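Ticket opened 25 February 2020, Jairo Alvarado

**Device:** Stanska space heater thermostat plug, paired through the Flollmont app
**Problem:** drops off the wifi every night, heater stays off till I get up and poke it

Okay so I've had this plug since June and it was great until I swapped routers. Now it goes offline sometime after midnight and the spare bedroom is freezing by breakfast. My mother-in-law sleeps in there when she visits, so I'd love to get this sorted before she does!

What I've tried so far:

1. Turned the plug off and on. Came right back, then dropped again the same night.
2. Forgot the network and paired it again. The app hung at 56 percent, I killed it, and the second try went straight to 100.
3. Split the router into two networks (it's a Ticona, and it was lumping everything under one name). Put the plug on the slower one by itself. It lasted two nights - I really thought that was it - and then it was gone again.
4. Checked the lease time on the router. It was set to 400 minutes, which sounds awfully close to when the plug quits on me. I gave the plug a reserved address and I'm waiting to see.
5. Moved the plug to a different outlet in the bedroom, in case the signal was bad behind the bed. Signal went up a bar in the app. The room, with the small white cabinet on the right:

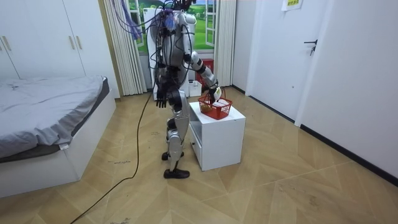
6. Updated the firmware. The version name is "Clonomness" for some reason, and the app says there's nothing newer.

Still to do is a full factory reset, but I'd lose my whole heating schedule and it took me forever to set up. Can you tell me if there's a way to save it first? Also, does the plug renew its address by itself, or does it just sit there when the lease runs out? I can send the router log if you want it.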